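About Omlow

We collect examples for machines to learn from, and we are less sure of their value than most people who do this for a living.
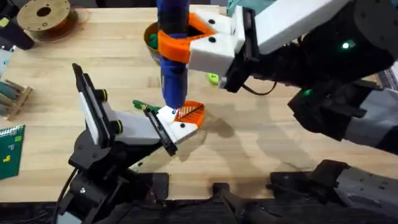

Omlow began as a complaint. Ismael Marinho had spent two years at Brosine buying recorded demonstrations by the crate, and most of them were no use to him. The labels were wrong, or the person driving the arms had plainly been bored, or every clip started with the object in the same spot and so taught the machine where the spot was. He thought it could be done better on an ordinary bench by people who paid attention. Our benches still look ordinary. There is a filament spool in the corner, a green spiral notebook at the edge, a yellow bowl, and two arms with orange pads on their fingers holding one tall blue cylinder between them, one grip near the top and the other under the base. A task like that sounds easy, and it is the kind we are asked for most. It is also where we throw away the most work.

What we do

A client sends us a task in a sentence or two. We argue with the sentence. "Hand the object over" can mean six things, and if the operators each pick a different one the learning system will settle on something in between that no one wanted. Once the wording is fixed, a trained operator drives both arms through the task, again and again, with the objects moved, turned and swapped between goes. Someone else then watches every recording and decides whether it stays.

Our last handover set came to 749 kept examples. The client had asked for more. We could have padded it out by counting near-repeats, and we have seen sets on the market that we suspect were made that way, but we would sooner send a short set and have the awkward phone call.

What we don't claim

We don't say our data will make your robot clever. It may learn the task. It may learn the colour of our bench. We have had sets come back with good scores in the client's test and poor results the moment the arms were moved to another room, and nobody could say for certain which part of the job was at fault. Kazimiera Dudek, who runs checking, keeps a list of these and sends it to new clients before they sign. Two have changed their minds after reading it.

Nor do we believe that more is always better. The trade talks about scale as though it settled the matter. Perhaps it does for some people, with budgets we will never see. For a firm our size, a bad example costs as much to make as a good one, and takes longer to find afterwards.

How we work

There are 21 of us, all in one building at Wellow. Operators work short shifts because tired hands make jerky recordings – we tried long ones, and the checkers could tell which hour of the day a clip came from. Failed attempts are kept and marked as failed. Some clients want them, some don't, and we think the second lot are making a mistake, though we can't prove it.

On Wednesday afternoons the benches stop and everyone looks at the rejects together. It can get heated. The rule on fumbled grips has been rewritten so often that old sets now carry a note saying which version they were judged by.

Suvarna

Suvarna is our own checking tool. It plays recordings side by side and flags the ones that look too much alike. It misses things, and it also flags clips that are perfectly fine, so a person still makes every final decision. We have been asked to sell it and have said no for now.

Working with us

Send us the task, the arms you use and what you will count as success. If you don't know the last one yet, say so and we'll start there. We take on small trial sets first and will tell you if we think the money would be better spent elsewhere.

Page last updated: January

Contact Omlow, Wellow | © Omlow | Back to top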